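The Great Snack Bar Settlement

I have reached the age at which I hold opinions about snack storage. I didn't set out to. It began in September, when the kitchen drawer at work would no longer shut, and Zawadi Ogola stood over it with her hand on the handle and said, quite calmly, that either the bars went or she did.

We are fond of Zawadi. So the bars went, at least as far as the table.

For anyone who hasn't had the pleasure, the drawer was where every cereal bar, nut bar, fruit bar and thing-that-calls-itself-a-bar ended up after being bought in a multipack, opened, and abandoned by whoever had eaten the two good ones. Kjell Isaksson orders from Durkau, where the price per bar drops so sharply once you commit to a silly quantity that he regards buying fewer as a form of theft. Ulla Solberg brings hers back from the big shop in Midtbø. Mine come from the petrol station and I'll thank you not to mention it.

The plan, such as it was: three clear plastic bins, side by side at the back of the table, and a big round ridged placemat in front of them to sort on. The mat was my contribution. I said a proper sorting job needs a boundary. Kjell said it needs a bin bag.

We started by putting one packet in each bin, as a sort of declaration of intent. A silver and blue one on the left, a yellow and white one in the middle, a red and white one on the right. I found it rather moving — three packets lying in all that room like the first people to arrive at a wedding.

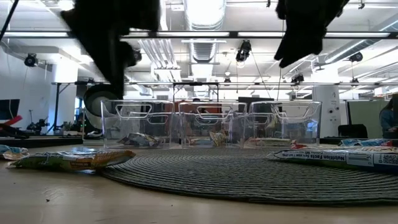

Is it better to sort snack bars by flavour or by type?
By type, if more than one person is going to use them. Everyone can tell a nut bar from a fruit bar at arm's length, but flavours breed, and you'll be starting a new bin for salted something before the week is out.

I hold to that answer, although it took us a good while and one minor sulk to get to it. Ulla wanted to go by date, which is sensible and also unbearable, as the dates are printed in grey on silver by someone with a grudge. Roald Sjögren proposed going by calories and was asked to make the tea.

In the end colour crept in by the back door. People who buy nut bars seem to buy the same nut bars, and makers stick to their colours, so a pile sorted by type starts to look as if an interior designer has been at it. The yellows and oranges and reds gathered in the middle. The silvery ones slumped along the bottom of the left bin in the manner of teenagers on a sofa. The right-hand bin was meant for anything that didn't belong elsewhere, and for a long while it had the least in it, which I take as proof that the system was sound. Roald took it as proof that we'd been forcing things.

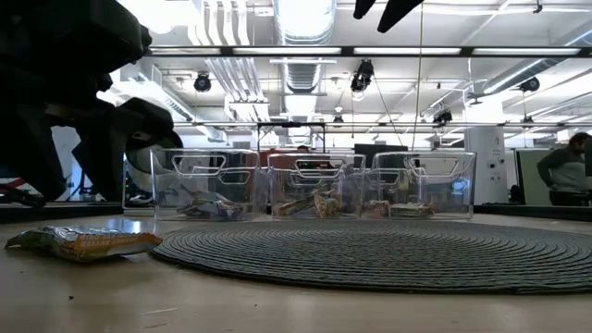
Two bins with a decent crowd, one with just a couple of guests.

A word on the bins themselves, which came from Junow and have cut-out handles. You want the handles. You also want them see-through, as the entire trouble with the drawer was that nobody could see what was in it and so bought more. I worked out once, on the back of an envelope and in a poor mood, that we'd got through 1,419 bars since I joined. I stand by the figure and won't be showing the envelope.

What I would change is the mat. I still like it, but a crinkly wrapper on a ridged surface doesn't slide, it sort of catches, and you can't sweep a handful along with the side of your palm as you would on bare wood. There was also steady disagreement over whether a bar that was half on and half off the mat counted as sorted. (It doesn't. It's loitering.)

Kjell Amundsen, who is our other Kjell and is no help at all, turned up 14 minutes into the discussion to ask whether anything was going spare. He was given a date bar.

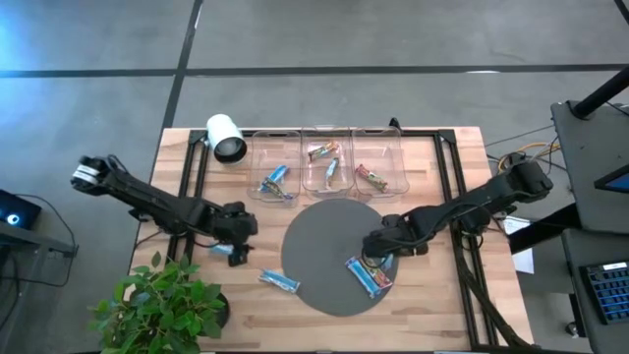
Blue and white on the mat, blue and white off it, bins at the back.

Ulla has since asked for labels. I've said I'll think about it, and I have bought a roll of the sticky sort in case she asks again. Zawadi wants the crisps looked at next. The crisps live in the cupboard over the sink, and the door of that one has to be held shut with a spoon.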